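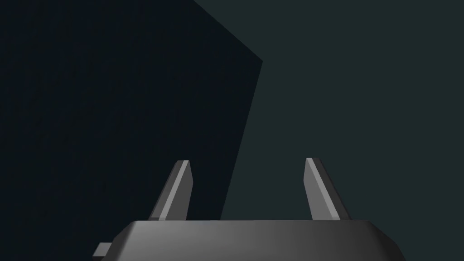
Jivier Two-Finger Gripper — Safe Setup Notes

Part no. 875-34

Run every new program in simulation before it goes to the cell. Check finger clearance at full open and again on approach.

Risk assessment is the integrator's job and must cover the fingers and the workpiece as well as the arm. Lock out power before changing fingers. Do not bypass the grip-loss signal — wire it to a protective stop.

Inspect finger screws every 13 weeks and log the result.

Supplied with: gripper, 2 fingers, simulation model, setup guide.

Setup questions: Sobia Paracha, Applications, Grorkstead office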